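# Telholm upholstery leather wear records

May
By Harish Acharya

## Summary

Telholm is a tabular record of surface wear on domestic leather seating. It holds 3,000 rows, one per inspection. Each row gives the leather finish, the cleaning product class, the position on the seat and a wear grade from 0 to 7.

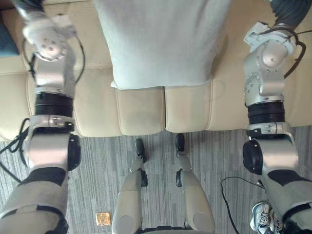
Zindmont Furnishing Materials Group

## Files

- `inspections.csv` - the main table
- `finishes.csv` - lookup for finish codes
- `grades.txt` - wording of each wear grade

All files are UTF-8 with comma separators. Missing values are left blank. Do not read a blank grade as 0.

## Grading

Grades were given by eye under daylight lamps. Two inspectors graded each item separately, and where they differed the higher grade was kept. Version 2 adds a column, `crease_grade`, for seat and back creases. It is filled for some 2,000 rows.

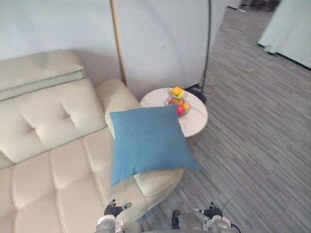

Pigmented and aniline finishes should be analysed apart. Aniline leather darkens with use, and the early inspections graded this as soiling. Rows affected carry the flag `A` in the `notes` column.

## Known problems

- Armrest grades are missing for the Zisitz batch.
- Product age is as stated by the owner and was not checked.
- Finish code 7 was withdrawn but still appears in older rows.

Corrections go to Manikandan Kaimal.

Last updated: May

Contact | © Zindmont | Back to top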